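Section 4. Covering and Marking Out the Table

Read this section through before you cut anything. Plenty of guides will tell you a marked table makes the work go twice as fast. We have never seen that proved. What a grid does give you is a way to say where a thing goes and to put it back there later, and that is enough reason to spend an evening with a roll of tape.

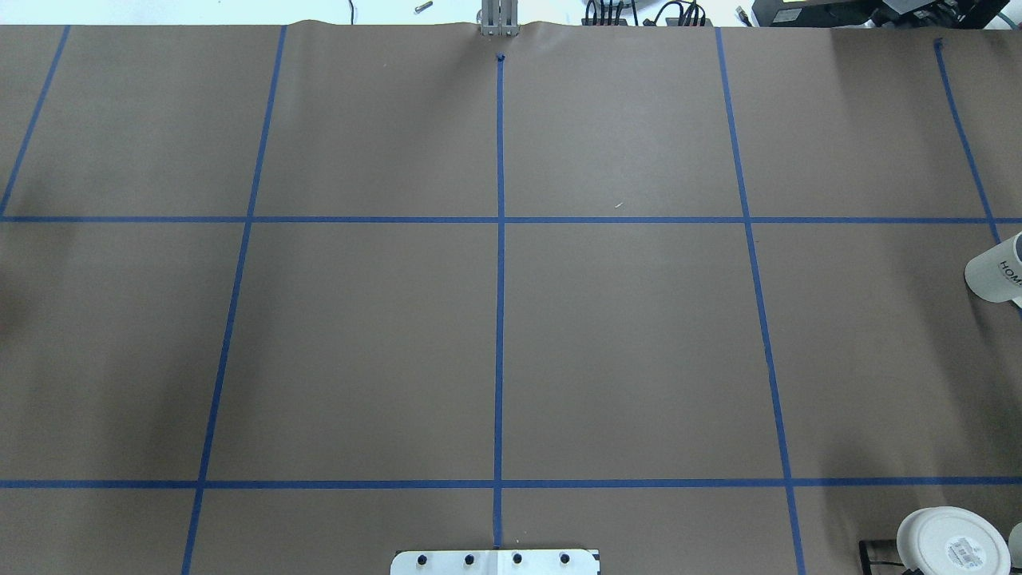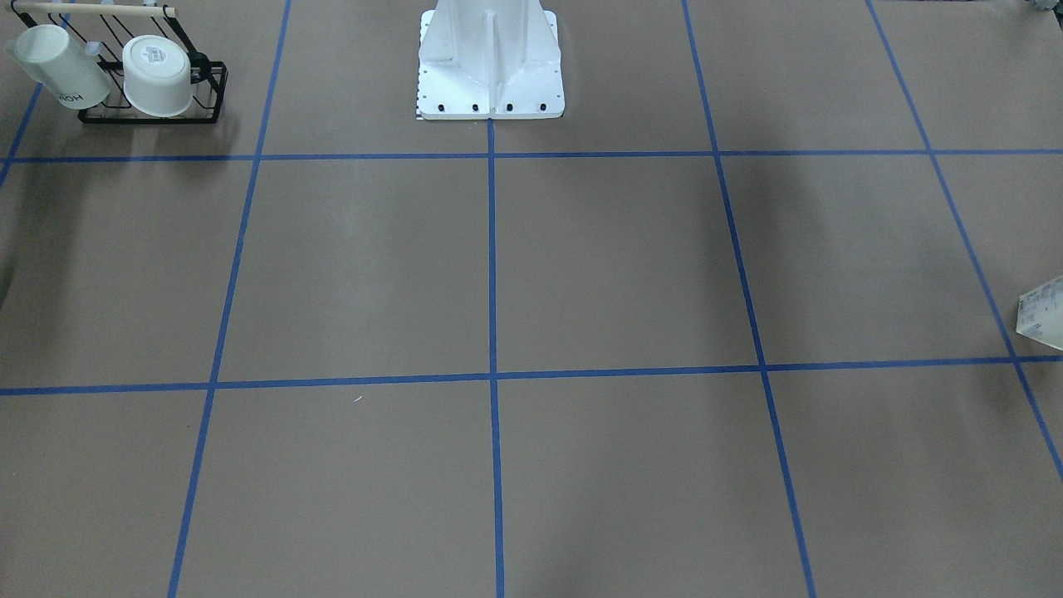
Brown paper and blue tape lines, in both views.

4.1 What you need

Brown kraft paper, wide enough to cover the top in one sheet if you can get it
Blue painter's tape, fresh
A long straightedge, longer than the table is deep
Pencil, scissors, a dry cloth

The Prondberg kit includes a tape guide that clips to the table edge. Use it if you like. Gualtiero Sorrentino, who set out most of the tables at Prustbridge, tried it in June and went back to a straightedge and pencil.

4.2 Laying the paper

1. Clear the table and wipe it. Let it dry completely.

2. Unroll the paper and leave it flat overnight with books on the corners. The Storatberg instructions say an hour will do. It may, in a dry room.

3. Lay the sheet on the table and smooth it from the middle out toward the edges.

4. Tape down one long side first, then pull lightly and tape the opposite side. Do the short sides last.

Note: You will probably get a ripple along one edge anyway. A small one does no harm. If it bothers you, lift that side only and lay it again. Do not try to press a ripple flat with tape, which just moves it somewhere worse.

4.3 Taping the grid

1. Find the middle of the table by measuring, and mark it lightly in pencil near the front and the back. Eyeballing it is how grids end up crooked.

2. Run the center line first, front to back. Every other line is measured from this one.

3. Measure out to each side and run the remaining front-to-back lines. Measure at both ends of every line.

4. Run the 2 cross lines last, over the top of the others, the full width of the table.

5. Press each strip down with the cloth. Do not stretch the tape as you lay it. Stretched tape creeps back and lifts at the ends.

Caution: Do not cut tape with a blade on the paper. You will go through to the tabletop sooner or later, whatever the package says about scoring lightly.

Note: The rows do not have to be the same depth. Make the middle row deep enough for your largest item and let the others take what is left.

4.4 Checking the result

Measure the two diagonals of any large cell. If they differ by more than 4 mm, lift the nearest line and lay it again. Judging by eye from one end of the table is no test at all — parallel lines look as if they spread apart toward you, and people have pulled up good tape over it.

4.5 Care and replacement

The Oda paper roll is sold as lasting "a full season." Treat that as a hope. Replace the sheet when it tears or when the tape edges start to curl. Peel old tape slowly and at a low angle. If you are changing the paper too, leave the tape on and roll the whole thing up together.

Last revised Feb 24, 2025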